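Breltum 상자 물품 자료 안내

개요
Breltum은 상자 바닥에 흩어 놓은 작은 물건들을 정리한 이미지 자료입니다. 장난감 블록과 같이 크기가 작고 색이 분명한 물건을 주로 다룹니다. 물건의 종류, 놓인 방향, 서로 겹친 정도를 표로 함께 제공합니다. 이 문서는 폴더 구성과 표기 규칙, 알려진 문제를 적은 것입니다.

폴더 구성
images/ 원본 이미지
labels/ 이미지와 같은 이름의 CSV 파일
items/ 물품 목록과 색상 이름표
split/ 학습용, 검증용, 시험용 목록

물품 목록
물품은 6개 묶음으로 나눕니다. 블록, 공, 컵, 뚜껑, 숟가락, 기타입니다. 블록은 색과 윗면의 돌기 배열을 따로 적습니다. 예를 들어 초록색에 돌기 4개가 한 줄로 있는 긴 블록은 block_green_1x4로 표기합니다. 돌기가 다른 물건에 가려 다 보이지 않으면 개수 자리에 x를 씁니다. 옆으로 누운 블록도 같은 방식으로 처리합니다.

상자
크고 어두운 회색의 직사각형 상자이고 위가 열려 있습니다. 벽은 넓고 비스듬합니다. 바닥은 닳은 회색 금속이며 긁힌 자국이 많습니다. 벽 한쪽의 칠이 벗겨진 듯한 부분은 물건이 아니므로 라벨을 달지 않습니다. 바닥의 가는 곡선 자국도 마찬가지입니다.

표기 항목
name: 물품 이름
color: 색상 이름표에 있는 값
angle: 왼쪽 벽을 기준으로 한 긴 변의 각도. 벽과 나란하면 0
cover: 가려진 정도. 0은 가려지지 않음, 1은 일부, 2는 절반 이상
note: 자유 기록. 비워 두어도 됩니다.

둥근 물건은 angle을 비웁니다. 컵은 손잡이 방향을 긴 변으로 봅니다. 물건끼리 겹쳐 있으면 위에 놓인 것부터 적고, 순서를 알기 어려우면 note에 unclear라고 씁니다.

알려진 문제
- 색상 이름표는 Listo 색상표를 줄인 것이라 연두와 초록의 경계가 애매합니다. 두 색을 합쳐 쓰려면 items/merge.csv를 참고하십시오.
- 검은 호스나 케이블에 걸쳐 가려진 물건은 cover 값이 작업자마다 조금씩 다릅니다. 거의 30개 파일을 다시 확인했고 나머지는 다음 판에서 고칩니다.
- 숟가락은 표본이 적습니다. 종류별 비교에는 맞지 않습니다.
- 0.2판의 angle 값은 기준 벽이 달라 현재 판과 섞어 쓰면 안 됩니다.

변경 기록
0.3 (12월) cover를 3단계로 변경, block 표기 통일
0.2 angle 항목 추가
0.1 최초 공개

이용 조건
연구와 교육 목적으로 쓸 수 있습니다. 재배포할 때는 이 문서를 함께 넣어 주십시오. 라벨 오류는 저장소의 이슈란에 파일 이름과 함께 남기면 됩니다.

견본

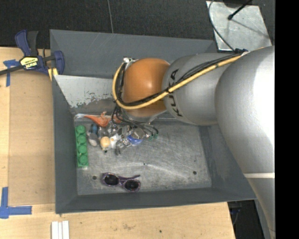 그림 1. 상자 바닥 왼쪽의 초록색 긴 블록, 윗면 돌기 4개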